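## Hindsight relabeling on insertion: is anyone else's success rate too good?

### premiwrench

Ok, I have a methods problem and I'd like to be yelled at by strangers before I'm yelled at by reviewers.

The task is the foam shape sorter. One arm, a bin, a green foam block, a bunch of loose pieces. We collected 825 teleop episodes back in January. The policy is behavior cloning with hindsight relabeling, meaning if the operator was told "put the cylinder in" and put the star in, the episode gets relabeled as a perfectly executed star episode and everyone goes home happy.

With relabeling: 30 rollouts, all marked as successes. Without relabeling, it dithers over the block like a man choosing a melon.

I've been doing this long enough to know that a clean sweep means I broke something. What did I break?

### dorkum_dan

How is success marked? If the answer is "by the same code that does the relabeling," I would like my consulting fee in snacks.

### premiwrench

> If the answer is "by the same code that does the relabeling"

It is a different file.

### dorkum_dan

It is a different file that imports the first file, isn't it.

### premiwrench

I'd prefer not to say.

### foam_skeptic

I'm going to disagree with the pile-on before it gets comfortable. Sharing code between relabeling and eval is ugly, but it doesn't inflate anything unless the eval is allowed to swap the goal after the fact. If the goal is fixed before the rollout and the checker only asks "is that piece in that hole," you're fine. Ugly and fine. Most of my career is ugly and fine.

The thing I'd check is your goal distribution. Relabeling pulls the training goals toward whatever is easy to insert. If your eval goals come from the relabeled set, you've written a test made of the questions you already know.

### premiwrench

Goals at eval are sampled from... ok, hang on.

...

They're sampled from the relabeled set. I have been sampling from the relabeled set for four months. I'm going to go stand outside for a bit.

### Mandla Fourie

I post under my real name because I want to be held responsible for my opinions. We had this same thing on the Divadico rig. Our fix was boring: sample the goals from the original instruction list, write them down before the arm moves, and have a person who isn't the author score the result from the video. The number dropped a lot and then we had something worth working on.

I'd go further than foam_skeptic, though. I don't think relabeling belongs in insertion work at all. It made sense for reaching, where ending up somewhere else is still a perfectly good example of ending up somewhere. With insertion, half the skill is recovering when the piece catches on the rim. Relabeling keeps the lucky drops and treats them as technique.

### foam_skeptic

Hard disagree on that last part. A lucky drop still contains the approach, the grasp, and the angle of the piece coming in. That's useful data. If you only train on the intended goal you throw out a mountain of decent motion over a clerical matter. Keep the relabels, weight them down, and eval honestly.

### Mandla Fourie

"Weight them down" is doing a lot of lifting there. By how much?

### foam_skeptic

By an amount I will describe in the paper as "tuned."

### dorkum_dan

I'm with Mandla on the recovery stuff and with foam_skeptic on everything else, which makes me unpopular with both of you and that's fine. Question for OP though: what does your checker use to decide a piece is in? Because if it's a height threshold, foam will eat you alive. Tall pieces stick up when they're fully seated and short ones can look seated when they're lying across a hole.

### premiwrench

Back from outside. It's a height threshold, one value per piece, measured by me with a ruler in what I'm going to call good faith. A piece passes if its top face is within 3 mm of the expected height.

And before you ask, yes, I tried a wrist-camera classifier first. It was trained on crops from the Dhillon dataset, where the block is wood, and it had strong feelings about foam, all of them wrong.

### quietbolt

Long-time lurker. The per-piece threshold isn't crazy, but please check what it does when two pieces are already in the block. Ours looked up heights in the depth image by position, and a tall neighbor could bleed into the window. The policy got credit for an insertion that belonged to the piece next door. We now crop to the hole outline and mask everything else.

Also, can you post some frames from mid-episode? It's hard to argue about a checker in the abstract. (It's easy to argue about it, but it's hard to be right.)

### premiwrench

Fair. Both of these are from the same session, with the red piece in the gripper.

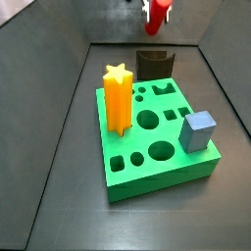
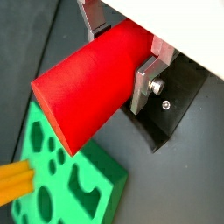 ### quietbolt

Thanks, the fixed view helps. Look at the star in that one. It stands way up over the foam, and the blue block on the right sticks up too. Any window drawn generously near either of those is going to pick up a top face that isn't the one you asked about. I'd bet my lunch that some of your successes are the star getting congratulated again.

The wrist view is the one I'd want for scoring the approach, though I wouldn't let it vote alone on whether a piece is in. You get a nice look at the flat end of the red piece over the edge of the foam, and most of the yellow one is out of view. If a checker needs to know what's already in the block, that view by itself can't tell it.

### foam_skeptic

The red one also comes in at a slant in both views. I'd log that angle. If the relabeled policy and the plain one differ anywhere, I'd expect it to be in how they straighten up before contact, and a pass/fail number will never show you that.

### Mandla Fourie

Agreed, and please write the date down as I am not going to remember that foam_skeptic and I agreed on something.

### dorkum_dan

May 25, 2022. Logged.

### premiwrench

Plan, so you can all hold me to it:

- goals come from the original instruction list, fixed before each rollout
- checker crops to the hole outline, neighbors masked
- 3 training seeds for each version, relabeled and plain
- a human scores from video, and the human is not me
- log the piece angle at first contact

Mandla, I'm keeping relabeling in as one arm of the comparison. You can be smug later if it loses.

### Mandla Fourie

I can be smug now and save time. Add a condition where the piece starts out caught on the rim, please. If relabeling survives that one I'll take back the part about lucky drops.

### premiwrench

Added. The lab calls the eval script "Premirach" for reasons that predate me, so if you see that in the repo, it's the thing with the new goal sampler. The branch still imports the first file, Dan. I'm working on it.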